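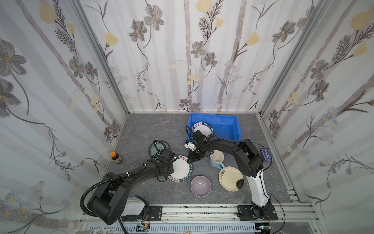 Home Kitchen Laundry Workshop Money Ask Search

Budgeting for a dish-clearing arm: tips before you spend

By Corentin Sabatier
November 2019

Quick page this time, dishes are waiting. A lot of mail lately from people pricing up small robot arms for the kitchen counter. Clearing plates into a bin, standing mugs up, that kind of job. Tips below are mostly about money and planning. Programming is a different page and I haven't written it.

Write the job down first

One sentence. "Move plates from the table to the bin." If you need a second sentence, price it as a second job. I skipped this and ended up with a quote from Deschamps that covered stacking, sorting, wiping and a tool changer I would never have used. Cut it back to one job and the quote came down by 13 percent, same arm.

One arm or two

Two arms look like double the price. More than that once you add it up — second mount, second set of cables, second power supply, and the table gets wider so they don't knock elbows. Start with one if the job is pick up and put down. Go to two if something has to be held while the other hand works, or if your counter is too long for one reach. Measure the reach with a piece of string from where the base will sit. Cheap test, saves returns.

Ask the seller if the second arm can be added later at the same price. Get it in writing. Dosik said yes on the phone and then the price list changed in February.

Grippers eat the budget

Arm prices are on the front page of every catalog. Gripper prices are on the back page, small type. Plan for the gripper seperately and plan on wearing out the fingers.

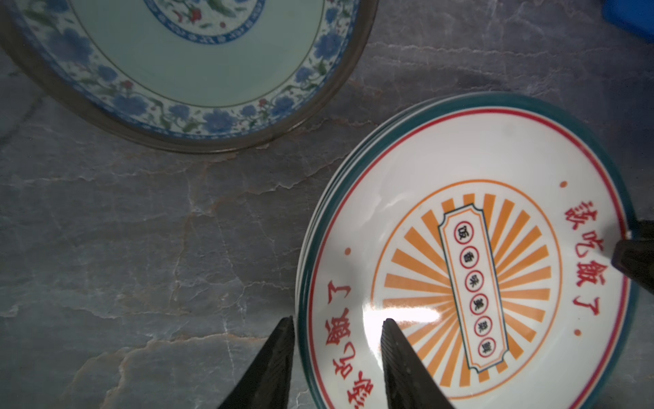 Finger shape is where I'd put the extra money if you have any. Bowls and mugs forgive a fat finger, plates don't. Look how close together the edges sit in a stack like that white one with the green rims, and then think about getting a fingertip under the top plate only. Thin wedge fingers or nothing. Ribbed inner face is worth paying for too, glazed china is slick. And check the lamp over your counter before blaming the camera — a shiny plate throws glare right back up, there's a bright patch next to the fingertip there. Moving a lamp is free. A better camera isn't.

Ask for a loose pair of fingers to try on your own plates, by hand. Just pinch. Burnodon mailed me a sample pair for the cost of postage and I ruled out one whole gripper that same afternoon.

Things people forget to put on the list

- Mounting rail and plates. Rarely in the box.
- Cable sleeves and ties. Loose cables catch on mug handles.
- Backing panels if the arm works near a wall. Wipeable. Patterned wallpaper looks nice but ask whoever does your camera software if busy prints bother it.
- A plastic bin in a color none of your dishes are. Blue works for me mostly, except the blue mugs.
- Practice dishes. Thrift store. Mix of rims and sizes, and don't buy a matched set, real tables aren't matched.
- Shipping both ways. Arms are heavy and returns are on you.

Counter space

Leave more than you think. Arm base, bin, the dishes, and a clear patch where nothing is. I tape the clear patch off with painters tape. Without it the counter fills up in a week and the arm has no place to set anything down.

Bottles and small stuff count against the space too. Either they get a spot by the wall or they leave the counter. And things don't always stand up the way you drew them on paper, so plan for a mug on its side with the handle any which way. Ask at the demo: can it pick one up lying down? Bring your own mug. Cladarholm let me do that, no fuss, and it told me more then the brochure did.

Sweep first, chips and crumbs show up on dark stone and you don't want to be guessing what's a crumb and what's a scratch.

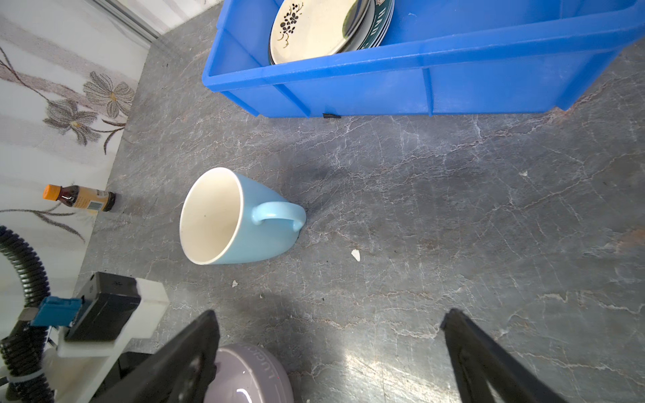 Spread the cost

Don't buy it all in one go. My order, yours can differ:

1. Table, rail, panels, bin. Live with the layout for a while.
2. One arm, basic gripper, one camera.
3. Better fingers and the second arm, if you still want them.

I gave it 13 weeks from step 1 to step 3 and changed my mind on the table height in between. Glad the arms weren't bolted down yet.

Keep 3 envelopes or a spreadsheet, whatever — hardware, spares, broken dishes. The broken dishes one is small but it's real money and it gets used. Rent before buying if anyone near you rents. Ask for the deposit terms up front, and ask who pays for a cracked finger.

More on bins and shelf liners on the Kitchen page when I get to it.

Last updated: February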